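# Shirt folding task – black shirt problem 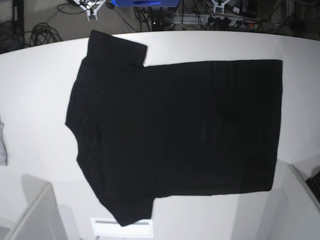 ## Thread: Senbridge Robotics Club > Projects > Folding

**amteamoana** (project lead)
8 December 2018

Starting a thread so we stop doing this over text. The black T-shirt is our worst item. With the shirt flat and sideways to the near side of the table, collar to the left and hem to the right, the program finds the hem corners fine. It loses the collar. The left side comes back as one lumpy outline and it picks a different point for the neckline nearly every run.

Numbers from the last set:

- gray shirt: 80 tries, collar found in 66
- black shirt: 80 tries, collar found in 42

Same table, same start pose. Ideas welcome.

– Alby Te Moana

**kettle_dan**

Is the neckline bunched up when you start? On the black one I can see a little notch on that left edge and it looks like some of the fabric could be folded under. If the outline is already wrong then the collar finder has no chance.

**amteamoana**

Could be. We lay it out by hand and smooth it once. The rules for the June meet say "flat, not pressed," so I don't want to train on perfect shirts.

**rowhouse**

I would turn the lights down. White table plus black shirt means the exposure gets set for the table and the shirt goes to solid black. There are creases across the body that you can barely make out. All of that is information you are throwing away.

**kettle_dan**

Disagree. The contrast is the one thing going for us. A black shirt on a white table is the easiest outline you could ask for. If you dim the room you get a noisy outline and slightly better creases, and the code doesn't use creases.

**rowhouse**

It should use creases. The outline can't tell you which side of the collar is up.

**pg_Niazi**

You don't need to know which side is up for the first fold. First fold is sleeves in. Sleeve cuffs and hem corners, that's it. I said this at the last meeting.

**amteamoana**

The first fold uses the shoulder points, and we get those by measuring out from the collar. That's why it matters. If someone wants to rewrite it to work from the sleeves I'm fine with that, but it has to be done before we record more runs.

**pg_Niazi**

Then go the other way. Hem corners are sharp, so fit a line through the hem, run the center line off the middle of it, and put the collar where the center line leaves the shirt. Ignore the lumps.

**kettle_dan**

That only works if the body is straight. Ours has been through the wash a lot and the side seams twist.

**pg_Niazi**

It looks straight enough to me. The hem is close to a straight line in Alby's picture.

**sunny_b**

New member, sorry if this was covered. How many labeled pictures do we have?

**amteamoana**

2965 total, but only 86 of them are black clothing. Mostly gray and light blue, which is what people brought in.

**sunny_b**

Isn't that the answer then?

**rowhouse**

It's part of it. I still want an exposure test.

**kettle_dan**

Fine by me if you do it on a copy of the settings. The Pernurthorpe team changed theirs halfway through last season and had to throw out a month of runs.

**amteamoana**

OK, plan for now:

1. Everyone brings one black or navy shirt, any size. No big prints.
2. rowhouse runs the exposure test, 10 tries at each setting, saved in its own folder.
3. pg_Niazi writes up the hem line version as a branch. Don't merge it.
4. Collar labels go on the outer edge of the neckline – half of ours are on the inside edge and that can't be helping.

**kettle_dan**

Who is relabeling?

**amteamoana**

You and me, unless sunny_b wants to learn the tool.

**sunny_b**

Sure. Is it the Komia one?

**amteamoana**

Yes. Log in with the club account and start with the black set.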